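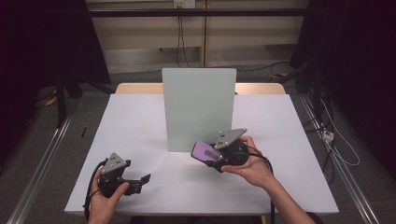 Which way up does a tabletop board go?

Rounded corners at the top, straight edge on the table. If the curves are at the bottom, you have built a very small rocking chair.

Section 3. Setting Up the Board

Prelport Tabletop Board, home and office guide
Text: Dewanti Manurung. Corrections: Chunhua Zou, who has put up more of these than anyone should have to.

Before you start

You will need the board, the base strip, the two end caps, a dry cloth and a table. The table should be flat. We used to think this went without saying, and then we opened a help desk.

Clear more space than you think you need. The board itself takes up very little of the table, but the elbows of the person setting it up take up a lot.

Caution: Do not set up the board on a tablecloth. It will stand there for as long as the tablecloth does.

3.1 Standing the board

1. Wipe the tabletop with the dry cloth and let any damp patches dry. Crumbs count as an uneven surface.

2. Peel the film off both faces of the board. It comes away in one piece if you start at a corner and in 400 pieces if you start in the middle.

3. Lay the base strip on the table with the groove facing up. Put it a little past the center of the table, on the far side from your chair, so there is room in front to work.

4. Push one end cap onto the left end of the strip. Leave the right end open for now.

5. Hold the board by its sides, rounded corners up, and slide the bottom edge into the groove from the open end. It should move with light pressure. If it needs heavy pressure, the film is still on. Go back to step 2 and look at the other face.

6. When the board meets the left cap, push on the right cap until it clicks. The click is quiet. Owners of the older Hinds strip will remember a loud one, which was the sound of the cap cracking.

7. Let go slowly. A correctly seated board stands up on its own and does nothing else.

Note: The board is meant to be slightly taller than it is wide. If yours is wider than it is tall, you have put it in sideways, and you will have noticed that the rounded corners are now somewhere odd.

3.2 Checking that it is upright

1. Sit where you normally sit. Do not crouch at the end of the table with one eye shut. The board may be perfect from down there, but you don't live down there.

2. Look at the two sides of the board. They should rise straight from the table.

3. If the board leans back, press down on the front lip of the strip with both thumbs. If it leans forward, press down on the back lip. If it leans both ways depending on who is looking, stop and have lunch.

4. Tap the top edge with one finger. A small wobble that settles is fine. A wobble that keeps going means a cap is loose, nearly always the right one.

Caution: Do not correct a lean by wedging folded paper under the strip. The strip grips the table along its full length, and the paper takes that away.

3.3 What goes on the board

The surface takes paper notes, light cards and the clips in the small bag. Keep the total weight under 200 grams. A recipe is fine. The cookbook it came from is a shelf problem and belongs in another manual.

Put heavier items low and near the middle. Clips on the top corners will slide down the curve sooner or later, generally during a phone call.

Note: The pale boards show pencil smudges. The Pirano dark finish shows everything else. Choose your enemy before ordering.

3.4 Moving it

1. Take everything off the board. Yes, the one card too.

2. Lift from the base strip with both hands, one near each cap. Never lift by the top edge, however much it looks like a handle.

3. Set it down on both ends at once and repeat the check in 3.2.

To move the board any farther than the next table, take it apart. Remove the right cap, slide the board out the way it went in, and wrap it in the cloth. The strip and caps go back in the carton first, then the board on top. The other order can be done, and our returns shelf has the boards to prove it.

3.5 Cleaning

Use a soft cloth, barely damp. Clean the groove with a dry toothbrush that has retired from its previous career. Do not use scouring powder, bleach or the green side of a sponge.

Replacement end caps are part number 337, sold in pairs through Itinum. You will only ever need the right one. Keep the left ones in a drawer, where ours are.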